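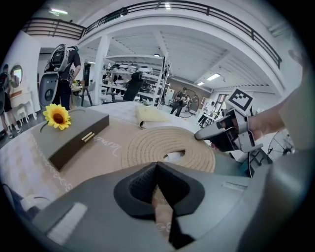 读写组本月小记：口述史作业的第一轮初稿

各位家长、各位同事，三月过得真快，上一期通讯里我还在念叨暖气不够热，这一期窗外的树已经冒芽了。这个月轮到读写组来写这一栏，我就想借这块地方，跟大家好好聊聊九年级这学期的口述史作业。之前在家长会上提过几句，时间太短，没讲清楚，会后有好几位家长追到走廊里来问，我一边收拾投影仪一边答，答得也很潦草，心里一直惦记着要补上。

先说说这项作业是什么。学生要在学期内找一位比自己年长至少一辈的人，做两次访谈，把录音整理成文字稿，再从文字稿里提炼出一篇有主线的文章。访谈对象可以是祖父母、邻居、小区门口修鞋的师傅、以前的老师，什么人都行，只要对方愿意讲，也愿意让孩子写下来。题目不限，但要落在一件具体的事情上，比如一次搬家、第一份工作、一道年年都做的菜。我们不太鼓励写“某某的一生”，这样的题目摊得太大，十四五岁的孩子写着写着就会变成填履历表，哪年出生、哪年上学、哪年结婚，读的人累，写的人更累。

有家长问，为什么一定要访谈两次，一次谈久一点不行吗？我们以前的确是只要求一次的。后来看学生的稿子，发现第一次访谈里大人们讲的多半是已经讲过很多遍的版本，顺顺当当的，听着像故事，细节却少。孩子回来把录音听过一遍，才知道自己哪里没听懂，哪里想再问一句。第二次去的时候，问题就细了：那时候车票是在哪里买的？厂里中午吃什么？信是谁念给你听的？去年有位同学写外婆在供销社站柜台，第一稿只有一句“工作很辛苦”，第二次访谈之后，她写出了冬天称盐时手上裂口子的那种疼，我读的时候自己的手都缩了一下。

现在第一轮初稿已经收齐了，读写组几位老师分头在看，我也把自己那一摞带回家，在厨房餐桌上看了好几个晚上。总的感觉是孩子们比我预想的要认真得多。有一份文字稿我要单独提一提，全文1,142个字，是学生和他爷爷谈老房子里那口水缸的事。字数在全班算是很少的，可是他把爷爷说话时的停顿、重复和忽然岔开去的地方都留了下来，一点没有替老人家“修通顺”。我们在课上征得他同意，念了其中一段，教室里安静了好一会儿。（顺便说一句，课上念任何一位同学的稿子，我们都会先问过本人，这一点请家长们放心。）

当然问题也不少，我挑几样常见的说说，家长在家里看到孩子的稿子，也可以跟着留意一下。

一个是替受访者说话。孩子们总觉得文章结尾要有一点“意义”，于是不管前面讲的是什么，最后都要让长辈说出一句很像作文范文的话来。我问过几位同学，这句话录音里有吗？他们就笑，说没有，是自己加的。我理解这种心情，我自己上学的时候也是这么写的，而且还得过高分呢。可是口述史的根基就在于“这个人真的这么说过”，加进去一句，整篇的信用就打了折扣。想表达自己的感受完全可以，用自己的口吻写，写清楚这是“我”想到的就好。

再一个是方言的处理。我们学校的学生家里讲什么话的都有，有的录音我听了三遍也只听懂一半。有的同学把方言全部翻成了普通话，读起来平平的，老人的脾气都没了；也有同学逐字照着音写，旁人一个字都看不明白。我们目前的建议是，叙述性的部分用普通话，有味道的词保留原样，在后面加个括号简单解释。这件事没有标准答案，我们组里自己也争论过，有位老师坚持括号太多会打断阅读，主张统一放到文末。最后我们决定让学生自己选，只要全篇前后一致就可以。

还有就是引号。这个说起来很小，可是批稿子的时候真叫人头疼。哪些是原话，哪些是转述，哪些是孩子根据录音概括出来的，全混在一起。从下周开始，每个班会拿出一节课专门练这个：给一小段录音，大家分别写成直接引语、间接引语和概括，然后对着看，看看同一段话在三种写法里各自留下了什么，又丢掉了什么。这节课我自己很期待，往年学生做到这里常常会吵起来，吵得还挺有道理。

接下来讲讲阅读的部分。和写作配套，我们这学期选读的是几篇篇幅不长的回忆性散文和访谈节选，由各班老师按进度发放，不需要另外买书。每周一交读书笔记，写在活页纸上或者打印都行。笔记不要抄内容提要，我们想看的是孩子读到哪里停下来了，为什么停。有同学问，如果整篇读下来都没有停呢？那就写写为什么没有停，这也是一种阅读感受，我们照样认真看。有一位同学连着两周写的都是“这位作者讲话绕来绕去”，到第三周她写了一整页，说作者绕的地方恰好都是不愿意提起父亲的地方。我在旁边画了个大大的星星。

关于线上平台，也有几件事要跟大家交代。作业提交仍旧用Odel，登录方式和上学期一样，忘记密码的请让孩子直接找班主任重置，不要反复尝试，试错次数多了账号会锁住，解锁要等到第二天。录音文件比较大，请不要往Odel里传，统一放到Skavier的班级文件夹里，文件名写清楚班级和学号就可以，受访者的姓名请不要出现在文件名里。有几位同学把初稿传上去之后没有点最后那个Ok按钮，系统里就一直显示“未提交”，孩子急得不行，老师也跟着着急。提交之后请多看一眼，页面变成绿色才算完成。

说到录音，想再啰嗦两句受访者同意书的事情。开学时发过一张浅黄色的纸，需要受访的长辈签字，表示同意访谈内容用在课堂作业里。目前还有8份没有交回来。我知道有的长辈住得远，一时签不到，那么拍照发给班主任，或者在录音开头口头说一声同意，都可以算数。如果长辈听了成稿以后改变主意，不愿意让文章收进年级文集，也完全没有关系，成绩不受任何影响，告诉我们一声就行。以前就有过一位老人家，访谈时讲得很高兴，后来想了几天，觉得有些事还是留在家里好。那位同学的文章我们只在评分时看过，看完便还给了她。

年级文集今年照常会做，用的还是Edholm那间小印刷室，他们去年印的那一批纸张摸上去很舒服，订得也牢，我那本翻到现在都没有散页。文集的排版由学生编辑组负责，目前人手还缺，尤其缺愿意耐着性子校对的同学。校对这活儿听上去枯燥，其实很长本事，一篇文章从头到尾逐字看过去，看完之后自己写东西都会仔细许多。有兴趣的同学请在放学后到语文办公室报名，不需要准备什么，带上一支红笔就好（办公室的红笔总是不知道去了哪里）。

很多家长关心评分，我也简单说一下。文字稿和成文分开计分，各占一半。文字稿看的是忠实和完整，成文看的是取舍和表达。我们特意不看受访者的经历够不够“精彩”，这一点请一定转告孩子。每年都有学生来跟我说，老师，我奶奶一辈子没出过县城，没什么可写的。可是没出过县城的人每天走的那条路，哪里有坡，哪家的狗会叫，下雨天要绕到哪一边去，她比谁都清楚，把这些问出来写下来，就是很好的文章了。

家里能帮什么忙呢？我想了想，最有用的大概是时间。访谈的时候请让孩子和长辈单独坐一会儿，旁边少一些插话。我知道这很难，尤其是听到长辈把年份记错了的时候，谁都忍不住要纠正。先记在心里，等录音停了再告诉孩子，由孩子自己去核对，在稿子里加一条注释，这恰好也是我们希望他们学会的功夫。至于文章本身，请不要代为修改。错别字可以指出来，句子就让它保持孩子自己的样子吧，磕磕绊绊一点没有关系，我们几位老师看得出来哪些话是十五岁的人写的。

修改稿的截止时间各班略有不同，以班主任通知为准。交稿之前，每位同学都会和老师单独谈一次，时间安排在午休和放学后，名单贴在教室后面的板子上。谈话时请带上打印好的初稿，行距留宽一些，方便在空白处写字。如果那天有校队训练或者要赶校车，提前换时间就可以，和同学互换好之后在名单上改一下，不必另外请假。

还有一件小事，图书角那几本借出去的散文选，看完了请还回来，后面还有同学在排队等着。书里夹着便条或者画了线都没关系，还回来就好。也谢谢上个月送来旧录音笔的几位家长，充上电都还能用，已经借给没有合适设备的同学了，用完以后我们会清空内容再归还。

下个月这一栏由数学组来写，听说他们准备讲讲测量校园的那个项目，我也等着看。关于口述史作业还有什么想问的，写在联系本里，或者放学时到办公室来坐坐，茶总是有的。

读写组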